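Home | Blog | Gripper Notes | Archive | Search

Stop Shopping for Fingers First

I spent most of April comparing grippers in a simulated kitchen, and I've come out of it with an opinion I'd like to push on you: people fuss over fingers way too early. I did it too! I had 7 jaw designs lined up before I'd decided how the arm should come in over the counter.

The Kosley jaws were my favorites on paper, the Nindidari set looked clumsy, and then I ran both at an onion on a cutting board and my whole ranking went sideways. A small round thing doesn't care much about your clever fingertip. It cares where the wrist is.
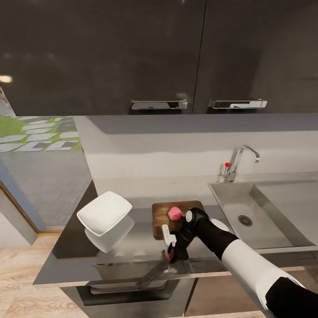 Is a simulator good enough to choose a gripper with?

It's good enough to throw out the bad ones, and I'd still want the last 2 on a real bench before spending money.

My other gripe is with scoring. Everybody loves a single success number (Kong, the controller I've been using, prints one in huge type), and I got a 47 from it one evening and sulked. Then I went back through the runs and saw I'd lumped onions in with dishes. A bowl with flared edges is a totally different job, you've got a rim to pinch and a counter right under your jaws, and tucking it toward a back corner leaves the arm a lot fewer ways to get there.

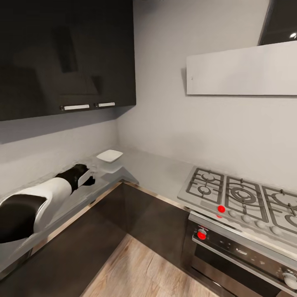

What I'd do instead

Pick four objects you care about, fix the approach, and swap only the jaws. Keep a separate score for each object. I'm doing that with the Skatero arm next, and yes, the Nindidari jaws are getting another go.

Contact | Copyright 2022 | Back to top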